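Dahlgren tells Trelside crowd she will seek a second term

Borghild Dahlgren told a packed hall in Trelside that she will stand again for the regional council in March, and that she means to spend the coming months listening a good deal more than talking – a promise that drew some friendly laughter from those who have sat through her speeches before.

Dahlgren, who took the Trelside seat last time by just 28 votes out of 3161 cast, thanked her supporters for turning out on a cold evening and said the narrow result had kept her on her toes ever since. She said people in the district had been patient over the closing of the Stanesano road bridge, and that they deserved a firm date for its reopening before anyone asked them for their vote. 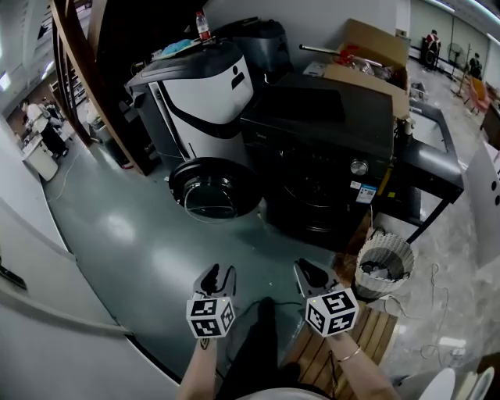 Her rival from last time, the Acharya ward councilor Flulletti, has not yet said whether he will run, though his party is expected to choose its candidate before the end of the winter. Dahlgren had kind words for him all the same, and said the two of them had worked well together on the petition for a later evening bus, which gathered 762 names. She spoke too about jobs and training, and said she would like the council to put more money into evening classes for adults who want to learn newer trades. The present budget pays for 676 places across the region, and she called that a decent start.

Questions from the floor went on until well past nine, most of them about the bridge, the state of the school roof and the price of parking near the clinic. Dahlgren stayed behind to talk with anyone who wanted a word, and said she would hold a second meeting in Stanesano once the hall there has its heating back.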